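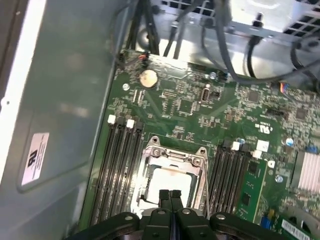
Socle du processeur, entre deux groupes d'emplacements mémoire.

Station de travail Plorer reconditionnée
Vendue et expédiée par Brivoleck
État : reconditionné, testé
Disponibilité : en stock
Frais de port : 82 € par palette légère, gratuit en cas de retrait au dépôt

Présentation

La Plorer est une station de travail de bureau d'ancienne génération professionnelle, que nous achetons par lots auprès d'entreprises qui renouvellent leur parc. Elle convient aux personnes qui travaillent longtemps avec de gros fichiers : plans d'architecture, retouche de photographies, montage de son, petites bases de données, comptabilité avec beaucoup d'exercices ouverts en même temps. Elle convient moins aux jeux récents, car l'alimentation d'origine ne prévoit pas de grande carte graphique. Nous préférons l'écrire dès maintenant.

Le châssis est lourd. Il a été conçu pour rester au même endroit pendant des années, sous une table ou dans une petite salle technique. Les panneaux s'ouvrent sans outil et les baies de disques se retirent par l'avant. Un client qui n'a jamais ouvert un ordinateur peut ajouter un disque seul, en suivant la feuille qui se trouve dans le carton.

Contenu de la livraison

Station Plorer complète avec processeur installé
Mémoire selon la configuration choisie
Disque système neuf, vide ou avec système installé, au choix
Câble d'alimentation pour la France, la Belgique ou la Suisse (merci de préciser à la commande)
Feuille d'ouverture du châssis et d'ajout d'un disque
Rapport de test imprimé

Le clavier, la souris et l'écran ne sont pas compris. Les câbles vidéo non plus, parce que les sorties changent d'une carte graphique à l'autre. Si vous nous indiquez votre écran, nous pouvons ajouter le bon câble à la commande.

Choisir la configuration

Trois configurations sont proposées dans le menu en haut de la page : Bureau, Atelier et Archive. La version Bureau est la plus calme, elle reçoit peu de mémoire et un seul disque. La version Atelier est celle que nous conseillons pour l'image et le dessin, avec une carte graphique professionnelle et davantage de mémoire. La version Archive est destinée au stockage : les 6 baies sont équipées de tiroirs et le contrôleur de disques est déjà configuré.

Il est possible de passer plus tard d'une version à l'autre. La carte mère est la même partout, seuls les composants ajoutés sont différents. Conservez seulement les tiroirs vides, car ils sont difficiles à trouver séparément et nous ne pouvons pas toujours les fournir.

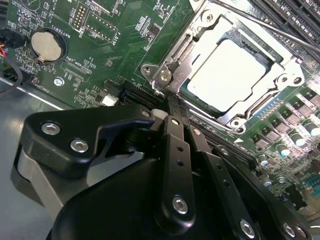 Pour la mémoire, nous utilisons uniquement des barrettes avec correction d'erreurs, de la même marque et de la même vitesse dans une machine. Si vous désirez augmenter vous-même la quantité, respectez l'ordre de remplissage imprimé à l'intérieur du panneau. Une barrette placée dans un mauvais emplacement n'abîme rien, mais la station refuse de démarrer et elle émet une série de signaux sonores qui inquiète beaucoup de clients. Il suffit alors d'éteindre, de débrancher le câble, de déplacer la barrette et de recommencer.

Nous déconseillons de mélanger des barrettes d'origines diverses, même si elles portent les mêmes indications. Cela fonctionne souvent pendant quelques semaines, puis des erreurs apparaissent lors de longs calculs et il est pénible d'en chercher la cause.

Ce que nous vérifions

Chaque station passe par l'atelier de Brivoleck avant la mise en vente. Les ventilateurs sont contrôlés au bruit et remplacés au moindre doute. La pile de la carte mère est toujours changée. Le micrologiciel est mis à jour jusqu'à la dernière version publiée par le constructeur, et le mot de passe de l'ancien propriétaire est supprimé. Les anciens disques ne sont jamais revendus : ils partent chez Dhillon, notre partenaire pour la destruction, qui nous remet un certificat pour chaque lot.

Le rapport de test indique la durée de fonctionnement du contrôleur de disques. Sur le lot actuel, la valeur la plus haute que nous avons relevée est de 3 951 heures, une valeur basse pour ce type de matériel. Le rapport indique aussi les températures au repos et en charge, mesurées dans une pièce normale, panneaux fermés.
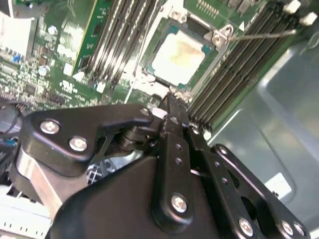
L'aspect extérieur est noté à part. Une station de catégorie A présente seulement de légères traces sur les pieds ou sur l'arrière. La catégorie B peut avoir des rayures visibles sur les côtés, ou un reste de colle à l'endroit d'une étiquette d'inventaire. L'intérieur est contrôlé de la même manière dans les deux cas et la garantie est identique. Si la machine va sous une table, la catégorie B est à notre avis le meilleur achat de la page.

Bruit et emplacement

La station est silencieuse au repos. En charge, elle s'entend dans un bureau calme, avec un souffle régulier et assez grave. Laissez une largeur de main libre derrière le châssis et ne la posez pas directement sur une moquette épaisse, l'entrée d'air principale étant placée bas. Dans un local poussiéreux, un atelier de bois par exemple, nous recommandons le filtre frontal Wivinar, vendu comme accessoire. Il se lave à l'eau tiède et doit sécher complètement avant d'être remis.

Au premier démarrage, la station peut s'allumer et s'éteindre d'elle-même une ou deux fois. Elle reconnaît ses composants, il n'y a rien à faire. Si vous avez choisi le disque vide, l'écran affiche ensuite un message disant qu'aucun système n'est trouvé, et vous pouvez brancher votre clé d'installation.
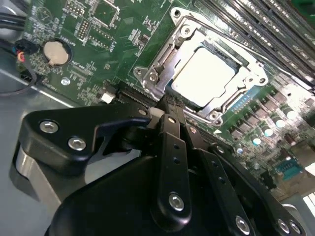 Le remplacement du processeur est autorisé pendant la garantie, à condition de choisir un modèle de la liste que nous envoyons sur demande. Il faut retirer le refroidisseur, nettoyer l'ancienne pâte avec un chiffon sans fibres et travailler sur une table bien éclairée. Le cadre métallique du socle est tenu par quatre vis rondes, dans les coins : il ne faut pas y toucher, car le levier argenté sur le côté suffit pour ouvrir. Tenez le nouveau processeur par les bords, posez-le à plat et ne forcez jamais pour refermer. Les contacts pliés ne sont pas couverts par la garantie. Si vous hésitez, nous pouvons faire l'échange avant l'envoi, et le prix du montage s'affiche lorsque vous cochez l'option.

Garantie et retour

La garantie est de 6 mois, pièces et main-d'œuvre. Elle peut être prolongée au moment de la commande, mais pas après. En cas de panne, écrivez-nous d'abord avec le numéro qui figure sur le rapport de test. Dans beaucoup de situations nous envoyons seulement la pièce, et vous évitez de renvoyer une machine lourde. Gardez tout de même le carton d'origine et ses mousses si vous avez la place.

Les commandes reçues pendant le week-end sont préparées le lundi. Le retrait au dépôt se fait sur rendez-vous, et il est prudent de venir à deux personnes pour porter la version Archive avec ses disques.

Accessoires compatibles

Filtre frontal Wivinar
Tiroir de disque supplémentaire (selon arrivage)
Kit de rails pour armoire
Carte réseau à deux ports
Pâte thermique, petite seringue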